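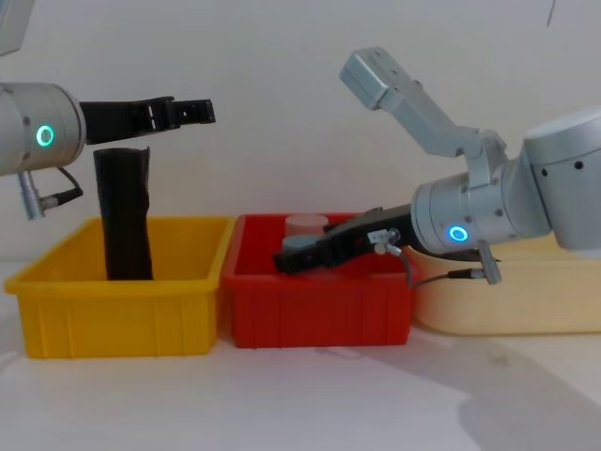
Mahnaz Hashemi replied to my last post that color coding only works if the bins never leave the table, and asked what happens once they go on a shelf. Fair question. Short thread.

1/ Color does the first sort. Yellow takes soft goods: bags, cloths, anything that rolls. Red takes small hard items, cups included. Same shape and similar size, so they swap places on the shelf.

2/ Roll soft items and stand them upright. A folded bag lies flat and hides whatever is under it. A roll that sticks up past the rim is fine on a table. On a shelf, measure the clearance first.

3/ Ribbed walls cost a little interior width. In return the front panel bows less under load. I'll take the ribs.

4/ Small round things migrate to the corners. Two small round things in a full-size bin is poor use of volume. I tried a Stistby divider in November and removed it. It slid.

5/ Park the bins wall to wall while sorting. Gaps between them collect lids.

6/ To Mahnaz's point: on the shelf, keep the table order, left to right. I stopped labeling after that and haven't opened the wrong bin so far.

7/ Pavithra Varma asked about stacking. Mine stay open-topped, so no. Lids are a separate thread.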